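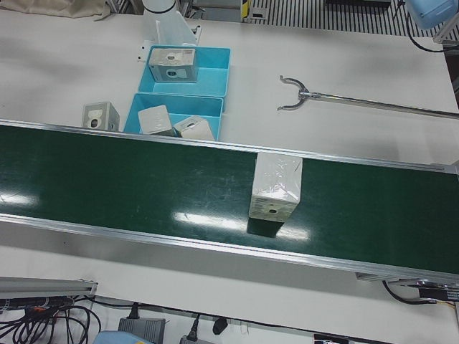 FOR IMMEDIATE RELEASE

4 December 2024

Clondumum opens its sorting bench to small shops, and shares what the machine can and can't do

TRUMDALE. Clondumum, which builds and tests robot helpers for small workplaces, said today that it will let independent shops and packing rooms bring their own goods to its bench in Trumdale and see for themselves how a robot arm gets on with them. The company is also putting out the results of its first long run of tests, good days and bad days together, in the hope that they will help shop owners answer a question they keep asking us: is it time to buy one of these things yet?

Our short answer is "for some jobs, nearly, and for most jobs, no." The longer answer follows, and we hope you'll bear with us, as we have been living with this subject for quite a while and have grown rather fond of it.

The work on the bench is as plain as work gets. Small boxed goods, some of them in clear plastic wrap, travel on a green conveyor belt beside a pair of light blue bins, and the arm's job is to get each box off the belt and into the right bin. It is the kind of thing a new hire picks up in their first few minutes, usually while talking about something else. For a machine it is a real day's work, and wrapped boxes are the hardest part of it. Plastic film is shiny, it wrinkles differently on every box, and it throws back the ceiling lights in a way that can make an edge seem to be where it isn't.

Between April and the end of the test period, the bench ran 1,316 picks under a set of rules agreed on before the first box went down the belt. A pick counted only if the box landed in the correct bin without a person stepping in. Of those 1,316 picks, 855 met the rule and 461 did not. Some of the misses were small ones, such as a box put down in the wrong bin. Others stopped the belt altogether and needed somebody to walk over and set things right.

"I have had people tell me 855 is a wonderful number and people tell me it's a terrible one, and I think it depends on whether you are the person who has to walk over," said Fathima Samarakoon, who leads the bench work at Clondumum. "When I show it to shop owners, I tell them to picture their busiest afternoon and then picture getting up that many times. A few of them laugh and say they get up that often anyway! Most of them say to call back next year, and I think that's a perfectly fair thing to say."

The tests were planned together with Saha, a family-run mail-order business that packs and sends out household goods. Saha lent its own sorting rules to the project, and its staff spent a good many hours at the bench, pointing out things that engineers tend to miss. One of their first suggestions was to stop setting every box upright and facing the same way, as boxes in a real packing room lean, tip over and turn sideways as they please. The change made the scores worse for several weeks and made the tests a great deal more useful.

"What I want is a machine that can do the last hour of the day, when everyone's feet hurt," said Golnar Golestani of Saha. "I don't need it to be quick. I need to be able to turn my back on it and tape up parcels. We aren't there. But I watched it do a good long stretch of boxes while I drank a whole cup of tea, and I hadn't expected to see that this year."

Clondumum is often asked about chores at home as well, and would like to be just as plain about those. Sorting boxes from a belt is a kindly sort of problem, with the goods arriving in one place and going to another place close by. Laundry, dishes and a child's bedroom floor offer none of that help. The company has no household product for sale and has not set a date for one. It does believe that much of what is learned on the bench, above all about shiny and crinkly packaging, will be handy in a kitchen someday.

Shops that would like a turn at the bench are asked to send a short note on what they pack, how it is wrapped and how many different bins or shelves it goes to. Goods should be small enough to pick up in one hand. There is no charge for a first visit, owners are welcome to bring the people who do the packing, and we would very much like it if they did. Each shop will go home with its own scores, including the misses, to use however it likes.

The software that runs the sorting tests is called Tindent. A full write-up of the 1,316 picks, with a note on each kind of miss, is available on request from the Clondumum office in Trumdale.

About Clondumum

Clondumum designs and tests robot helpers for shops, packing rooms and other small workplaces. It is based in Trumdale.

Press contact: Fathima Samarakoon, Clondumum, Trumdale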